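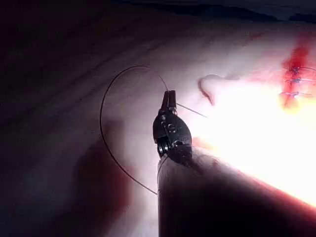

Minutes of the summer meeting, Tullis Hall, 10/08/2026

Right, I took the notes this time, so blame me for the spelling. 18 of us turned up, which is a lovely number for August, and apologies came in from the usual holidaymakers. We started late as the urn wouldn't get going and I wasn't going to do an hour of minutes without a tea in my hand.

Last minutes. Read and agreed, with one correction: the cushion covers went to the Sarpong tea rooms and not to the library. My mistake, sorry, both lots of cushions are very nice.

Matters arising. The iron has been tested and is safe. The ironing board is still dreadful and squeaks all the way down. We agreed to put up with it until January, when the new subs come in.

Subs. These stay at £6 a term. There was a bit of chat about putting them up but it didn't get far (I was against it, and I said so at some length). Anyone who joins halfway through a term pays half.
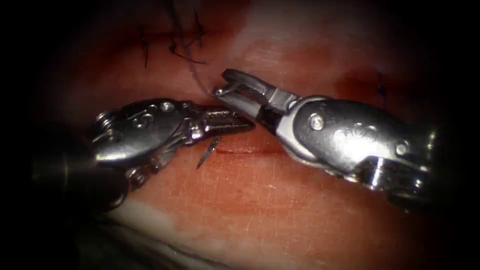
Tools and the shared box. We've been losing things out of the shared box again, mostly needles and the little snips, so from now on everything gets put back before coats go on. We also had a long natter about what to buy next. The vote went to a decent pair of fine pliers for pulling a needle through denim and canvas, and I asked for ones with ridges on the gripping faces like the left-hand tool in the photo, narrowing to a point in the same way, because the smooth pair we've got just slides off and I've got the bruised thumb to prove it! Hakier have some in the window at Cendside and I'll pop in and ask the price. I've been given up to £30 to spend and strict orders not to come home with ribbon.

Thread. Everyone wants more navy. We've got enough lilac to last us for ever, so if you can think of anything at all that wants mending in lilac, please bring it along. Someone suggested dyeing it, and then we all remembered the business with the hall sink, and moved on.

Autumn open afternoon. This took up most of the meeting. We'd like people to bring one thing each, something they'd otherwise throw out, and sit down with one of us and learn to mend it themselves. Socks, hems, pockets, buttons, that sort of thing. No zips, please, we said no zips last year and then did zips all afternoon.
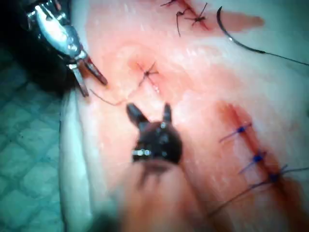
And no duvets either, as there simply isn't the table space. The hall is ours from 2 until it gets dark, so there's no need to rush anybody. Cake rota is pinned up by the kitchen hatch and there are still gaps on it. I've put myself down for lemon drizzle, and if somebody else could do something without nuts that would be a great help.

Posters. I'll do a draft. Several people asked for bigger writing than last time, fair enough.

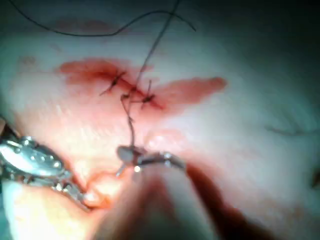
Cendside Mending Circle
Minutes and notices

Any other business. The heating came up, in August, but better now than when we're all in gloves. I'll write to the hall about it. There's a bag of wool offcuts in the cupboard going spare, mostly greens and a very good mustard, so help yourselves. A pair of reading glasses in a tartan case was left behind and I've put them on the window sill.

Things I've said I'll do: pliers, posters, the heating letter. Please nag me.

Next meeting will be after the open afternoon, same place, and I'll send the date round once the hall has confirmed it. Bring your own mug.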